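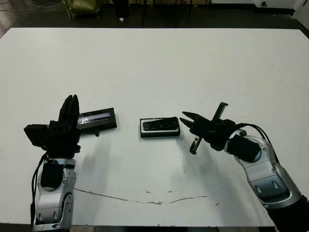
1/ What the Wulto demo reel leaves out

The pitch for Wulto is two arms that handle phones and holders all day while you do something else. I'm on week 2 and I haven't managed the "something else" part yet.

2/ Here's the fault. The right arm stops, the log says "grip confirmed," and the jaws stay where they are. No alarm. The left arm doesn't know, so it carries on with its half of the job. Two arms, one of them wrong, both reporting green.

3/ Support at Gratska says it's a cable strain problem. Maybe. I rerouted the cable in August and got 77 clean cycles, then the same stall on the next one. That doesn't sound like a cable to me. 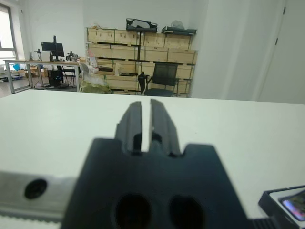 Hyun-seo Cho: Did you try the e-stop while it was stalled? Ours at Pekau took a second press before the left side let go.

4/ I have now, and yes — same thing. First press kills the right arm only. I don't care how good the grip planner is, a stop button that stops half the machine is a safety fault and should be on page one of the manual. It's in a footnote.

5/ Gratska's fix is a firmware patch "under review." Meanwhile I've dropped arm speed to 30 percent and I keep my hands off the table until both drives are powered down at the wall. 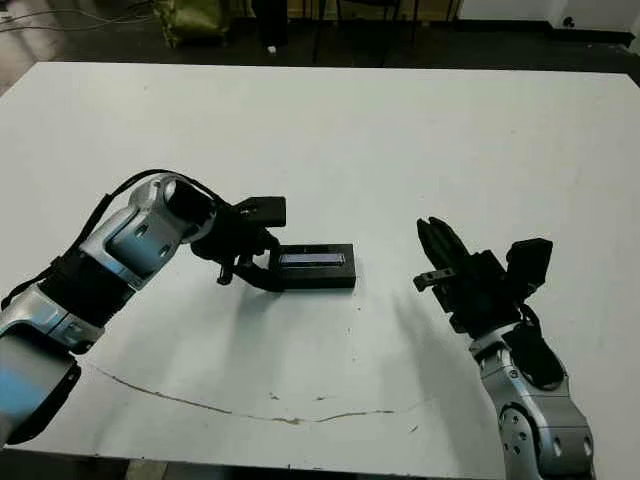
Left gripper on the box, right one closed, short of it.

6/ They quote 700 hours between faults. I'd like to see whose hours. Will post the log when the patch lands — if it lands.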